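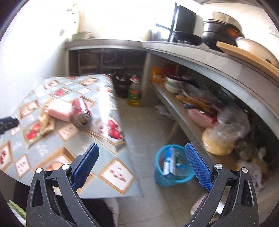 One student asked at the end of last week's class whether a locked room story is cheating if the solution depends on something the reader was never shown. Great question, and it's where we start today!

## Week 2: Fair play and the closed circle

Short version: yes, it's cheating, and readers in 1868 were already complaining about it. That was the year *The Moonstone* came out, and Collins is wonderfully careful. Nearly everything you need is on the page long before the answer - you just don't know what you're reading yet.

**Terms to know**

- *Closed circle*: a fixed group of suspects, cut off by snow, water, a stuck train
- *Locked room*: the crime itself looks impossible
- *Red herring*: a clue that is true but points the wrong way (a false clue is a different animal, see the Koo handout)

### Reading: *The Iltthorpe Ferry*

Read the first 100 pages. The crossing to Zastham takes up four chapters, and I love how slow it is. Keep a list of who is on deck and when. Watch for the ferry ticket, which comes up twice before anyone in the story cares about it.

Questions to bring:

1. Where do you first suspect the purser, and what sentence did it?
2. Does the narrator ever lie, or only leave things out?
3. Could the book work with one fewer passenger?

### Writing

Two pages, a crime in one room. Hide your best clue in the middle of a list - it's an old trick and it still works beautifully. Drafts go in the tray outside Kondar Hall by 4 p.m. Bring a spare copy for your partner, with the last paragraph removed.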